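Ticket 67
Project: Brukis student arm, pick and place
Opened by: Shahla Hosseinzadeh
Opened: 24 March 2023
Status: open

Problem: gripper closes late and pushes the container over before it gets a hold on it. Out of 18 tries with the trained policy, 3 were good. Driving the arm by hand with the leader works every time.

Tried so far:
Recalibrated the black arm. No change.
Swapped the gripper servo for the spare from the Mernwood kit. No change.
Retaped the paper and ran again with the container moved closer to the base. A bit better, still late.
Checked the recordings. We have 44 episodes, and the ones from January were made before the gripper fingers were changed.

Setup at the table, black arm and small container:
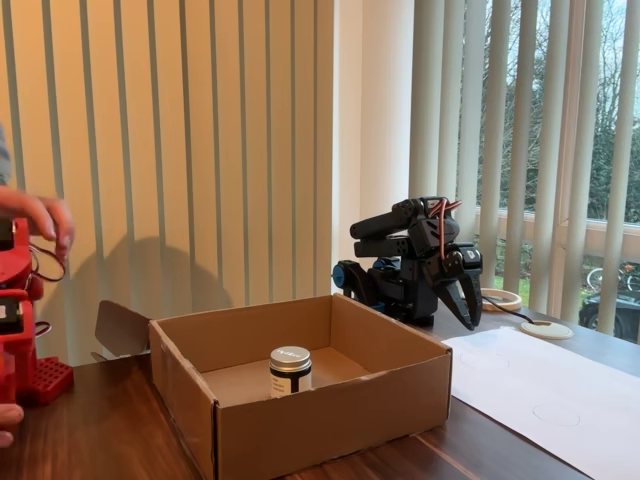
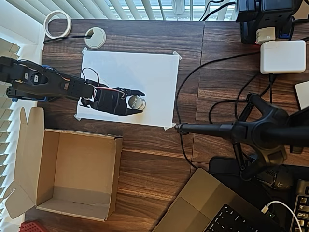
My guess is the old episodes are the problem. The new fingers are longer, so the closing point is off in everything we recorded before. I want to delete the January set and record again, same start pose, one person on the leader for all of it. Please don't retrain until that's done. The Fourie laptop has the only full copy, so back it up first.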